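Home Automation Build: Course Handout
Unit 7 — Bench arm in a kitchen: mounting, cabling, approach paths

Read before the practical. Bring your own copy of the joint table and a pencil.

1. Scope

This unit covers the step from an arm that moves correctly on a workshop stand to an arm that can be used over an ordinary kitchen counter. The control stack is the one built in the earlier units (Grukton motion server, Gastden gripper driver). No new software is introduced. Most of the marks lost in this unit are lost on calibration and cable routing, so those sections are the longest.

2. Mounting

The base must not move relative to the counter. Clamp the stand, run the arm through its slow sweep, and check the base against a pencil mark on the floor tape. If the mark has shifted, fix the stand before doing anything else. Software offsets are not accepted as a remedy.

Place the base so that the far edge of the working area is reached with the elbow still bent. An arm near full extension loses stiffness and has few ways out of a bad pose. Under wall cabinets the elbow should stay outboard of the cabinet line, with the wrist angled down and in. A vertical approach is seldom available at the back of a kitchen counter.

3. Calibration

Touch off on fixed features of the counter. Grout intersections are convenient on a tiled surface, but tile spacing is not uniform in older kitchens and should be measured, not assumed.

Procedure:
Fit the pointer in the gripper.
Touch the chosen points in order, near row first.
Record joint values at each point.
Solve, then inspect the residuals one by one. Do not look only at the average.

A single large residual usually means a misread point. A steady trend across the counter usually means the base is tilted. The reference log supplied with this unit holds 2,288 samples, taken at the Snorradóttir workshop in March, and includes one of each fault. Find both before the practical.

4. Cable routing

Leave a service loop at the wrist large enough for the full roll range. Tie the loop to the forearm and not to the gripper body. Loose cable on the outboard side is tolerable at low speed; cable between the gripper and the work is not. Turn the wrist by hand through its whole range with power off and watch the connectors, which should carry no load at any point.

Ásdís Vestergaard's build notes (on the course page) describe a fault that looked like encoder noise and was traced to a gripper lead pulled tight at one end of travel. The symptom appeared only in poses to the left of centre.

5. Lighting and surfaces

Under-cabinet lights produce strong reflections on glazed tile and clear plastic. Lock the exposure of the vision camera with the light on, and keep it on for the whole run. Clear containers give poor depth readings. For first trials use an opaque object in a colour well away from that of the counter.

6. Approach paths

Define a pre-grasp point for each object, offset along the gripper axis. Travel to it at normal speed, then continue at the reduced setting. Allow a pause of 500 milliseconds at the pre-grasp point so that the arm settles. Retreat along the same line.

Objects lying in front of the target must be entered in the collision model, including flat ones. A tray adds little height, but the lower finger is often the first part to touch it.

7. Practical

Work in pairs, with 2 runs per pair. One person holds the stop button throughout and does nothing else. Submit the joint table, the residuals and a sketch of the cable route. Skakico stands may be borrowed overnight; sign the sheet.

Reference setup, angled approach to a red container at the back of a tiled counter: 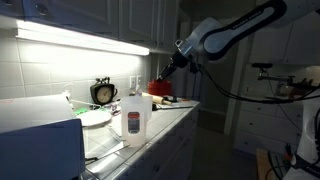
Unnur Bisgaard: On section 6, I would make the pause a condition on joint velocity instead of a fixed time. My stand is taller than the Skakico one and still sways a little when the 500 milliseconds are up. I also had to enter the underside of the wall cabinets in the collision model, as the planner kept lifting the elbow into them on the retreat.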